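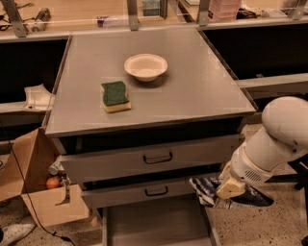
Kitchens and Shared Spaces

Surngate Residences
Good morning to all residents. This month's thread concerns the small drawer cabinets in the shared kitchens: what may be kept in them, what may stay on top, and how they are to be cleaned. Please read to the end before the February inspection.

Surngate Residences
Each cabinet has one flat top and drawers beneath it. The top is a work surface. A bowl and a sponge may stay there while washing up is under way. Everything else should be put away before you leave the kitchen.

Surngate Residences
Sponges first, as they prompt the most messages to our office. The two-layer kind, with a green scouring side and a yellow foam side, is suitable for bowls, plates and the sink. Please do not use the green side on the cabinet tops. It dulls the grey finish and the marks cannot be polished out.

Surngate Residences
Rinse the sponge, squeeze it well and leave it clear of the front edge so that it does not drip into the drawers. Sponges are replaced every 7 days. Residents who would like a fresh one sooner may collect it from the front desk.

Surngate Residences
Bowls with a wide rim should be lifted with both hands and set down towards the middle of the top. We have replaced a good many chipped bowls this year – most had been left near a corner and knocked by a passing sleeve.

Surngate Residences
Now to the drawers. The bottom drawer is for packaged snacks: chips, crackers, nuts and similar dry goods in their own bags. Opened bags must be clipped or folded over twice. Loose food is not permitted in any drawer.

Surngate Residences
The upper drawers are for tea towels and cutlery. Kindly do not move these items down to make space for snacks. If the bottom drawer is full, the pantry shelf on your floor may be used for up to 3 days.

Surngate Residences
Please write your room number on snack bags. Unmarked bags found at inspection will be moved to the sharing basket, where any resident may take them.

Surngate Residences
Cleaning the drawers: empty the drawer, pull it out as far as it will go, and wipe the base and side walls with a damp cloth. Dry it before anything is returned. Crumbs tend to gather in the back corners, and a dry pastry brush is useful there.

Surngate Residences
Close each drawer fully by its handle once you have finished. Drawers left partly open in the evening are the second most common matter raised with us, after sponges. The lowest one is easily missed when carrying a hot pan.

Surngate Residences
Cabinet tops may be cleaned with warm water and a little dish soap. Bleach and abrasive powders are not to be used. The spray supplied under the sink, labelled Misto, is also suitable – two short sprays are enough for the whole surface.

Surngate Residences
Residents of the Bakhtiari wing are reminded that their kitchen closes for 30 minutes from 10 a.m. each morning for floor cleaning. Items left on the cabinet top at that time will be placed on the windowsill.

Surngate Residences
Stiff drawers, loose handles and damaged tops should be reported through the maintenance form at the front desk. Please give the floor and say which drawer is affected. Replies are normally sent by 4 p.m. the next working day.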